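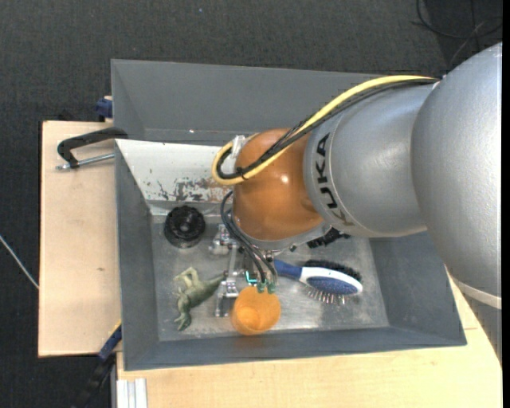 Caterano
Community member, Home Storage board
Posted January 12, 2022

How do you sort a mixed bin of odds and ends without it going back to a mess?

Hello all, first time posting on Storninance although I've been reading for ages. We moved house in September and I packed in a terrible hurry, so everything that didn't have a proper home went into whatever box was nearest. Batteries, curtain hooks, a bicycle pump, half a chess set, keys to goodness knows what. I've now got most of it unpacked into bins in the cupboard under the stairs and I'm stuck.

I've tried sorting by room (kitchen bits, bathroom bits and so on) but so much of it doesn't belong to any room. Where does a tape measure live? Then I tried sorting by size, which looked lovely for one evening and was useless the first time I needed a fuse. My other half just drops things in the top one and shuts the door, so whatever I do has to survive that as well!

I don't have much to spend and I'd like to avoid drilling into the walls as we're renting. The cupboard has one deep shelf and a sloping bit at the back that I can only reach on my knees. Do you label everything? Do lids help or do they just get lost? And how small should a category be before it gets silly? Any ideas very welcome.

136 people found this useful

Georgiev
Regular contributor, 3,260 posts

Oh, I feel your pain, I had a cupboard exactly like that in my last flat and I hit my head on the slope every single time. What worked for me in the end was sorting by the job I'd be doing when I went looking. So there's a bin for "something has stopped working" (fuses, batteries, bulbs, the little screwdriver), one for "hanging things up" (hooks, picture wire, the tape measure, a pencil), one for "posting and wrapping", and one for "bikes and outdoors". You go to the cupboard with a job in your head, so you look for the job.

Skip the lids for anything you use more than once a month. If your other half is a dropper, a lid means it'll be dropped on top of the lid. I speak from experience. Keep them for the stuff at the back, where it gets dusty.

Labels, yes, but use masking tape and a marker to begin with. You will change your mind at least twice and it peels straight off. I put mine on the front edge and on the short end too, so it doesn't matter which way round the bin goes back in.

Then give the dropper a bin of their own! Mine sits by the door and it's allowed to be a complete jumble. I empty it into the proper ones when the kettle's on, takes no time at all. When I stopped fighting about it the rest of the cupboard stayed tidy for months.

As for the mystery keys, try them all in every lock you've got, tie the ones that fit to a bit of card with the lock written on it, and put the rest in an envelope with the date on. If you haven't opened it in a year, out they go. Same with the chess set really, unless the other half turns up.

For the slope, put the Christmas things there and nothing else. You only have to crawl in twice a year.

161 people found this useful

Rermont
New member

I just throw everything away and buy it again if I need it. Not very green I know, but I have no cupboard.

Also shallow bins are better than deep ones, you can see what's at the bottom. Ours came from a shop that was closing down so can't tell you where to get them, sorry.

2 people found this useful

Caterano
Community member, Home Storage board

Thank you both! Sorting by job makes so much sense, I don't know why I didn't think of it. I did the "stopped working" one last night and found a full pack of batteries I'd already replaced, typical. The bin by the door has been agreed to, with some grumbling. I'm going to go shallow for the shelf and keep the deep ones for the slope with the decorations, and the keys are already in their envelope.

Still no idea what to do with the bicycle pump as it's too long for everything I own, so if anyone has a trick for that I'm all ears.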